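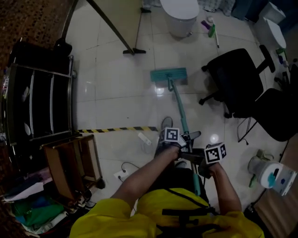 A film on a hard floor is usually leftover cleaner. I spent most of October working on one, a gray haze in the kitchen and hall that showed in low light and vanished at noon, and I went through the usual suspects (worn finish, hard water, cooking grease) before testing for detergent. The tool matters less than I assumed. A flat mop like the teal one in the photo spreads liquid evenly over a wide strip, and that holds for whatever is dissolved in the liquid too. When the water evaporates, the surfactant stays where the mop put it.

Background, for anyone who has not read the earlier posts on this house. The kitchen and hall have a sealed plank floor sold under the name Ondwood, laid nine years ago by the previous owner. The finish is a factory polyurethane. The bathroom is glazed tile with cement grout. All of it had been cleaned with the same product, Bultamus concentrate, at whatever strength the person holding the bottle felt was correct. The label gives a dilution by capfuls per bucket and does not say how large a bucket.

Testing for residue

The test takes a white cotton cloth, plain warm water, and a patch of floor nobody has walked on since the last cleaning. I used the area beside the refrigerator. Wet the cloth, wring it hard, rub a hand-sized area, then squeeze the cloth into a clear glass. Shake the glass with your palm over the top. Foam that lasts past a minute means surfactant. Mine made foam that was still there when I came back from answering the door.

A control is worth doing. I shook a glass of plain tap water squeezed through an unused cloth, and the bubbles were gone almost at once. New cloths can carry finishing agents from the mill, so run them through the wash first, without softener. I did not do this on the first attempt and had to throw out the result.

The test does not separate detergent from floor polish. Some polishes contain wetting agents and will foam a little. A drop of rubbing alcohol on a hidden corner gives a hint: several acrylic polishes go cloudy or tacky under it. Keep it to one drop and wipe it up quickly, as it can mark some finishes as well. Mine did nothing.

Why it builds up

Evaporation is the whole mechanism. Suppose a mop leaves a thin, even layer of solution on the floor. The water goes and the solids remain. The next cleaning dissolves part of that layer and deposits a new one. If the solution is strong, more goes down than comes up, and the layer grows until it reaches a thickness where it scatters light. It also holds dust, so the floor looks dirty sooner, so it gets mopped more often, generally with an extra capful.

Hard water makes it worse. Calcium and magnesium react with true soaps to form an insoluble scum. Most modern cleaners use synthetic detergents that resist this, but the minerals still dry onto the surface as ordinary scale. Merja Suominen, who commented under the grout post, asked whether a water softener would fix the haze. It would reduce the mineral part. The detergent part would be unchanged.

Getting it off

I used plain warm water and changed it often. The full sequence for the kitchen:

Vacuum first, with the brush roll off. Grit on a wet floor becomes an abrasive slurry.

Fill two buckets, one for rinsing the pad and one with clean water for reloading it. With one bucket the concentration climbs with each dip, and by the last third of the room you are mopping with dilute cleaner again.

Wring the pad until it no longer drips when held up by one corner. On plank floors this is the step to be fussy about. Water sitting in the joints swells the core at the edges, and the swelling does not always go back down.

Work in strips along the boards, toward the door. Follow each strip with a dry towel. The towel is what removes the residue from the room. Without it, the water only moves the detergent around.

It took four passes over three evenings before the shake test came back clean. The hall was worse than the kitchen, probably because it had been mopped last each time, with the dirtiest and strongest water.

I tried white vinegar on one board as a comparison, diluted well. It cut the haze slightly faster than water. I would not use it regularly on polyurethane, and I would keep it off cement grout and any natural stone, where the acid etches the surface. The time saved was small enough that I went back to water.

Pads

A loaded pad will undo the work. Microfiber holds detergent well, and mine had been washed with fabric softener for years, which coats the fibers and leaves them pushing water around. I soaked both pads in hot water, wrung them, and repeated until the water stayed flat when stirred. After that they went through the machine with a half dose of detergent and an extra rinse. The older one never recovered its absorbency and is now used for window sills.

Drying matters too. A pad left on the mop head dries slowly on the side against the plate and starts to smell. Hang it separately.

Maintenance since

The current routine is a vacuum every few days and a damp mop with plain water when the floor needs it. Cleaner comes out only for grease near the stove, measured with a kitchen syringe at half the label rate, and is followed by a rinse. I marked a fill line on the inside of the bucket with paint pen so that the dilution is the same each time. The volume at that line is written on the outside. It should have been printed on the bottle.

Gloss has come back fairly evenly, apart from an arc in front of the sink where the finish is worn through to a duller layer. No amount of rinsing will change that. I have a sample of a water-based recoat from Rissanen to try on an offcut, and I need to establish first whether it bonds over a factory finish without sanding. The data sheet calls for a light abrasion and does not give a grit. I have written to ask.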